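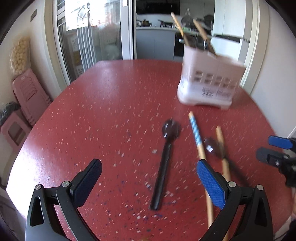

Departamento de Ingeniería de Sistemas y Automática -- Grupo de Manipulación Wornard

4.2. Comparación de yemas en utensilios de sección delgada

Figura 3. Pinza manual con yemas azules texturizadas ante cucharas oscuras, palillos y un portautensilios blanco.

La segunda serie de ensayos se dedicó a los objetos alargados, que en la serie anterior habían concentrado la mayor parte de los fallos de agarre. Se compararon tres configuraciones de yema, denominadas Arka, Plendlow y Đorđević, montadas sobre el mismo cuerpo de pinza. La tarea consistía en tomar una cuchara o un palillo de la mesa e introducirlo en el portautensilios (figura 3).

Se registraron 459 intentos válidos. Quedaron excluidos aquellos en los que el operador corrigió la posición del objeto con la otra pinza, puesto que la segunda mano solo debía intervenir en la fase de inserción.

La configuración Arka ofreció el mejor comportamiento con los palillos, cuya sección reducida exige que ambas yemas cierren en paralelo hasta el contacto. Con las cucharas, la diferencia entre Arka y Plendlow resultó escasa cuando el agarre se efectuaba por el mango. La configuración Đorđević, más rígida, tendía a girar el utensilio durante el cierre -- efecto que se acentuaba al aproximarse en diagonal -- y obligó a repetir la maniobra hasta 6 veces en un mismo intento.

En cuanto a la cámara solidaria a la herramienta, la oclusión causada por las propias mordazas afectó sobre todo al tramo final de la aproximación. El análisis de este efecto se presenta en la sección 4.3, junto con los resultados obtenidos al modificar la inclinación del soporte.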